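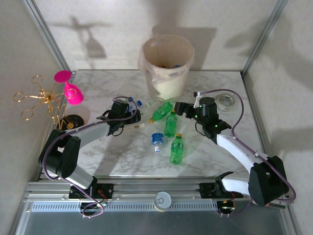
Get Involved > Studies > Calls for Participants > The Grovemis Kitchen Bin Diary

The Grovemis Kitchen Bin Diary: 56 households wanted

Last year Athumani Research posted a survey to every address in Grovemis (population 3,767, more in whale season) asking what people do with their rubbish. We got 758 replies. According to those replies, Grovemis is the tidiest town on the continent. Everyone rinses. Everyone takes the lids off, or leaves them on, depending on which of those they believed to be correct when they filled in the form. Soft plastics are gathered up and driven lovingly to the drop-off point, and has been closed since before the survey went out was written in the margin by one respondent only, whom we would like to thank.

Then we spoke to the transfer station at Gronon, where the town's recycling ends up, and got a somewhat different account of things. It included a bowling ball.

We don't think anyone was lying. People answer surveys as the person they are when they've got a pen in their hand. We are now looking for the person who is standing in the kitchen at 6.30 pm with a yoghurt tub, a screaming toddler and one bin closer than the other.

What we're asking you to do

Keep a diary of your household's rubbish for three weeks in April. We supply the diary, a pencil on a string and a magnet to stick it to the fridge. Each time something goes in a bin, someone writes down what it was and which bin it went in. If you weren't sure, there's a column for that, and we suspect it will be the busiest column in the book.

You will also get a visit at the start and another at the end. We sit down, have a chat, look at where your bins live and draw a rough plan of the kitchen. We're very interested in where bins live. A bin under the sink with a child lock on the door is a different proposition from one out in the open beside the bench, and most of the advice people get from councils is written as if everybody has the same kitchen.

We won't go through your rubbish. People ask this first, usually in a lowered voice. The diary is all we see, and if it says "misc., don't ask" then we will not ask.

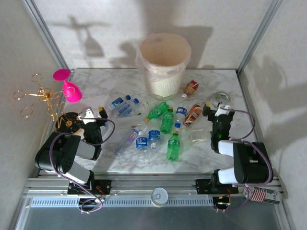 Drink bottles get a page of their own at the back of the diary. They're the one thing in the house with three respectable places to go: the recycling, the refund depot and the sack in the garage that is going to the refund depot one day. We'd like to know how long the sack has been there. If you have bottles from a previous address, please mention it at the first visit.

Who we're looking for

– Anyone living in Grovemis or on the Plonov side of the river, as long as your bins are collected by the same truck.
– Households of any size. If you live alone you are a household. If you live with four housemates who communicate through notes on the milk, you are also a household, and we would be particularly glad to hear from you.
– Renters as well as owners. The survey heard mostly from owners with time on their hands, and it shows.
– Homes where not everybody agrees about the rules. One of you rinses and one of you thinks it's a waste of water? Lovely. Put both names on the form.
– People who don't care very much about recycling. We mean this. We have plenty of people who care. They write to us weekly.

You can't take part if you work for the waste contractor, or if you'll be away for more than a few nights of the diary period. You're also not eligible if you sat on the panel that chose the new bin lid colours, although we'd be happy to hear your reasons separately.

What you get

A $120 grocery voucher for each household, handed over at the second visit. It's for the household, and how you split it is your own affair. We've been asked whether the person who writes in the diary should get more than the person who says they will and then doesn't. We have no view that we're willing to put in print.

You also get to keep the pencil.

Later in the year there'll be a short report in plain English, and every household that took part will be sent a copy before the council gets theirs. Your name won't be in it, nor your street. In a town this size we know that "a retired couple with two alpacas" is the same as printing a phone number, so the alpacas will be changed to something else.

Things people have already asked

What if we forget to fill it in?
You will. Leave the gap and carry on the next day. Please don't sit down on the last night and make it all up in the one colour of ink, as happened in our pilot. We can tell, and it makes for a very dull read.

Can the kids do it?
Yes, and they are generally stricter than the adults. Someone over eighteen needs to sign the form.

Will I be told I'm doing it wrong?
Not during the study. We want to see what you normally do, and people stop doing what they normally do the minute someone raises an eyebrow. At the second visit you can ask us anything you like and we'll tell you what we know. On the subject of pizza boxes we know less than you'd hope.

Does compost count?
If it leaves your hand and you don't intend to see it again, write it down. The same goes for chooks and the dog.

I answered the survey. Is that a problem?
No. We won't be comparing your diary against your survey answers, as the survey was anonymous. You may find yourself doing the comparison privately.

My partner says this is a dreadful idea.
Both adults in a couple need to be willing. We've had one near miss already and we'd prefer not to be cited in anything.

How to put your hand up

Ring or email Karla Mendoza, who is running the study and will be doing most of the visits. Tell her how many people live at your place, whether you rent or own, and what times suit you for a visit. Evenings are fine. She'll send you an information sheet and a consent form, which are longer than this page and considerably less fun, but please read them anyway. You can pull out at any point without giving a reason, and we'll post your diary back or shred it, whichever you'd like.

Paper forms are on the counter at the Grovemis library, next to the seed swap, and at the Plonov general store, underneath whatever has been put on top of them.

If more than 56 households come forward we'll choose so that we have a fair spread of house types and family sizes, and start a waiting list for the rest. If fewer do, Karla will be at the footy club sausage sizzle with a clipboard, and we'd all like to avoid that, Karla included.

Applications close at 5 pm on the last day of March. The diaries go out in the first week of April, and the bins, as ever, go out the night before.

Contact: Karla Mendoza, Grovemis Kitchen Bin Diary | © Athumani Research | Privacy | Back to top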